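Search this site... Go

Open day at Stallar, Relton

I went up to the Stallar open day in June with Onyekachi Balogun, who had spotted it on the notice board at Plallon. Neither of us had been inside the building before. We got there at 8, before the doors were properly staffed, and walked in behind a delivery of folding chairs.

The building used to be a seed warehouse. The ground floor is let out in units, and on the open day you could go into six of them. Parking is on the street and fills early. The entrance is on the side, past the loading bay, and the sign is easy to miss if you come from the river end.

Getting around

You pick up a paper map at the desk and go where you like. There were talks on the hour but we skipped those except one, on repairing old sash windows, and it ran long. The upstairs rooms were closed because the floor is being redone. Onyekachi wanted to see the ceramics unit and I wanted to see the kitchenware people, Adomaitis, so we did ceramics first. It was packed and hot from the kiln. We stayed long enough for him to buy two bowls and then went across the hall.

The tableware room

Adomaitis had the long unit at the back. Triin Dzene was looking after it and answered questions while people came through. Her interest is in how a small table gets set and cleared, and where things go when there isn't room for a cupboard. I have a kitchen with almost no counter, so I had plenty to ask her.

One way to keep drinking things off the work surface is a board on a thin black metal frame, raised at the back of the table. A plain white mug and a faceted gold cup were up on it, which left the wood in front for a clear mug and a teal cloth. I would want the shelf a little deeper at home, but the height looked right for mugs.

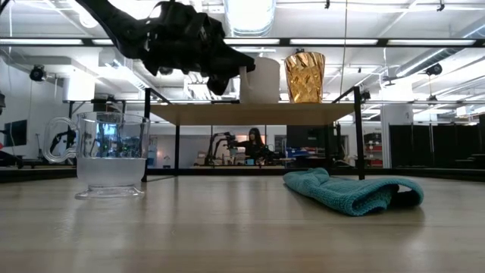 What we asked about

Cloths came up first. Triin said a textured one dries faster than a flat weave and should be hung up after use, and that she gets through 28 of them in a year. I use far fewer and they probably smell like it. She folds hers in thirds the long way, so one will go over a rail without slipping off.

Then wood. I asked whether pale butcher block was a mistake in a house with tea drinkers. She said it marks, you sand it, you oil it again, and that she would still choose it over a painted top. Twice a year is enough for the oil. Onyekachi asked about cups with a handle against cups without, and her answer was to own both and keep the ones without handles for cold drinks. White mugs show tea stains but clean up with baking soda.

With the towel laid out flat on the strips of pale wood, the color stood out well. The white mug and an amber-orange cup were at the far side of the table, and a small clear cup was on the left. I liked the amber one best of everything in there. 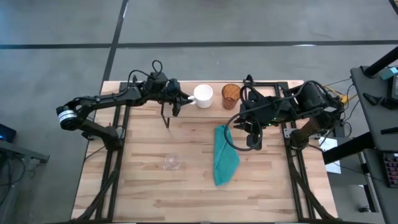 I asked if the cups were for sale and she said not on the day, but there would be a price list at the desk later in the summer. I left my address for it. Onyekachi asked about delivery to Plallon and was told to call.

We had lunch from the van in the yard – lentil soup and bread, fairly priced, long line. There is seating under the loading bay roof but not much of it. The restrooms are on the ground floor past unit 2.

In the afternoon we looked in on the bookbinder and a man who restores radios, and then the hall got too loud for talking. We left before the raffle. If you go next time, go early and do the back units first, then work your way toward the yard. Bring a bag. The bowls were wrapped in a single sheet of newspaper and I carried one of them on my lap all the way home.

Contact | Copyright Relton Visits | Back to top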